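**Folding clothes on the bed – how do you keep the sheet and everything else in order?**

Asked in *Home & Laundry* · 658 views · December 26, 2019

Hello everyone. I hope this is the right section, please move it if not.

Since May I live in a small place in Dirnumden and I do not have a table big enough for folding. So I fold on the bed. It is a large bed and the height is good for my back, so in principle I like it. But I have three problems and I would be thankful for advice.

First, the clothes. I put one piece down, for example a blue shirt of soft cotton, and it makes a heap. When I pull one side flat, the other side turns and I get a twisted fold somewhere at the top. On a table this does not happen so much. On the bed the sheet moves together with the shirt, and then I must straighten both.

Second, the bed is also the place where I put down everything else. My bag stays against the headboard, my list and a pen are on the sheet, the phone also. When I begin to fold I push these things to the side, and after five minutes they are again in the middle. Last week I folded the pen into a pillowcase, and I found it in the evening with my ear.

Third, the headboard. It is gray fabric with vertical channels, and all the lint goes in there. I tried a damp cloth but it only makes the lint into small rolls.

I wash at 60 degrees for the towels and bed linen, and cooler for the rest, if this is important. Should I buy a folding board? In the shop they had one from Drillier but it looked rather small for adult shirts.

Thank you in advance and sorry for the long text.

---

**Answer 1** (accepted, 16 votes)

I also fold on a bed for many years, so I will write how I do it. Maybe not all will be useful for you.

For the moving sheet: the bottom sheet must be really tight before you start. If it is an old fitted sheet with weak elastic, use the straps which go under the mattress from corner to corner. I bought mine at Ritchie, they are cheap. Then put a thick bath towel flat on the place where you fold. The shirt holds a little on the towel and does not slide so easily. A yoga mat under a thin cloth is also good, but the towel is enough.

For the twisted fold: do not try to flatten a shirt from the heap. Take it up first by the two shoulder seams, shake it one time strongly, and let it come down with the bottom edge first. Then the top has no chance to turn. If it is already lying there in a crumpled form, do not pull at the sides. Lift it and begin again, this is quicker. With T-shirts I put the front side down, fold both sides to the middle, then the bottom up to the neck.

For the other things: I keep one corner of the bed near the headboard for them, and I put a tray there. Papers, pen and phone go in the tray, the bag stands behind it. When the tray is full, something has to leave the bed. A clipboard is also nice for your list, then the pen has its own place – I had once ink on a white sheet and it did not go out anymore.

For the headboard, try it dry. Use the narrow nozzle of the vacuum cleaner, from top to bottom in each channel, with low power. If you have no such nozzle, a dry rubber glove works too, you stroke always in the same direction. And shake the clothes away from the headboard, toward the foot end.

I would not buy the board before you try the towel.

---

**Answer 2** (2 votes)

just hang the shirts, no folding needed. I only fold socks

---

**Answer 3** (5 votes)

The first answer is good, I want to add only some points.

Sort before you fold. All shirts on one pile, all trousers on another, and only one piece at a time in front of you. If you put the full basket out on the bed, you will lose the pen again.

About the board: they exist in larger sizes also. I have one from the household shop in Tirnulach (the old one with "1883" over the door) and it is wide enough for my husband's shirts. But it needs a hard surface below. On a soft mattress the side parts do not turn over well, so you would have to put it on something stiff, and then you can almost fold on the stiff thing directly.

I add my picture of a bed in the middle of such work, with the blue piece lying there and the bag, the papers and the phone all staying on the right side. If you keep to one side like this, you have at least the other half free.
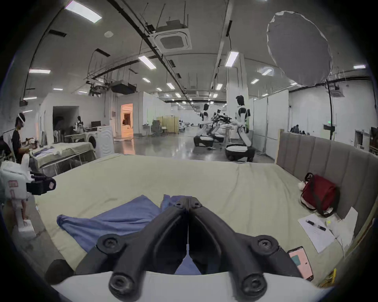
Thank you, I tried the bath towel this morning and the shirts slide much less, so the board can wait. The tray I will buy after the holidays. One more question, do the straps from corner to corner also hold on a very thick mattress? Mine has a topper on it and the sheet comes up always on the same corner, near the wall.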